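Saltance Dance Studio to Reopen in August With Smaller Classes

09/12/2020

The Saltance dance studio on Mill Street will open its doors again next August after a full rebuild of its two practice rooms, owner Farah Lau said in a letter sent to families this week.

The studio has held no classes in the building since a water main under the street broke and flooded the ground floor. Lessons moved to the gym at the old middle school, where they will stay through the spring and early summer.

Lau said the damage was worse than she first thought. The sprung floor in the larger room had to come out in one go, and the wall behind the mirrors was soaked to the height of the barre. The smaller room kept its walls but lost its floor and all of its wiring.

"I was hoping we could patch it," Lau wrote. "The contractor pulled up two boards near the door and that was the end of that idea."

Work on the new floors will be done by Brellia, a building firm based on the east side of town. The company has finished clearing both rooms and is now waiting on a permit for the electrical work. Its schedule calls for the walls to be closed up by the end of winter and the floors to be laid in late spring.

The studio had 315 students on its rolls before the flood. Of those, 299 have stayed on for the classes at the school gym. Lau said most of the families who left had moved away or could not make the new class times, which start later in the afternoon because the gym is shared with a basketball program.

Class sizes will change when the studio reopens. No class for children under eight will have more than 14 students. In the past, some of the Saturday groups for beginners were much larger, and parents had complained that the younger ones spent long stretches standing in line along the wall.

To make room for the extra groups, the studio will add morning classes for preschool children and a late class for adults. Tuition will stay the same for families already signed up. New families will pay a small fee to register, which the studio did not charge before.

The yearly show, Zotedance, will go ahead, although it will be shorter than usual. It is planned for the high school auditorium and will have eight numbers, most of them put together by the older students. Costumes from past years were stored on the upper floor and were not harmed. Families will be asked to use those again, with a fitting day to be set after the winter break.

The live music at the show will again come from Ma, the four-piece band that has played for the studio's adult group since it began. The band lost a piano in the flood and has been using an electric keyboard lent by a local church.

Insurance is paying for most of the work, Lau said. It does not cover the new heating system, which she decided to put in while the walls were open. The old one ran on a single thermostat, so the small room was often too warm while dancers in the large room kept their sweaters on. Each room will now have its own controls.

The front entrance will also be moved. Visitors now come straight in from the street into a narrow hall where shoes and coats pile up in cold weather. Under the new plan, the door will be on the parking lot side, with a bench, hooks and a row of open shelves just inside. The street door will be kept as an exit only.

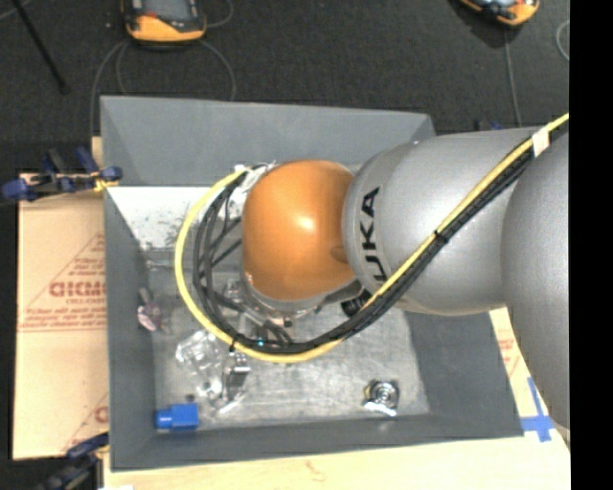
Will students have to sign up again before the studio reopens?

Current students keep their places and only need to pick a class time. Forms will be handed out at the school gym in the spring and must be turned in before the show. New students can put their names on a waiting list at the front desk, and open spots will be filled in the order the names came in.

Lau said the teaching staff will stay the same, apart from one new tap teacher who has yet to be hired. The tap classes have been on hold since the move, as the gym floor cannot be used with metal taps.

Parking on Mill Street remains closed on the studio side while crews finish repairs to the sidewalk. Families dropping off forms or picking up stored items at the building are asked to use the lot in back and ring the bell by the loading door.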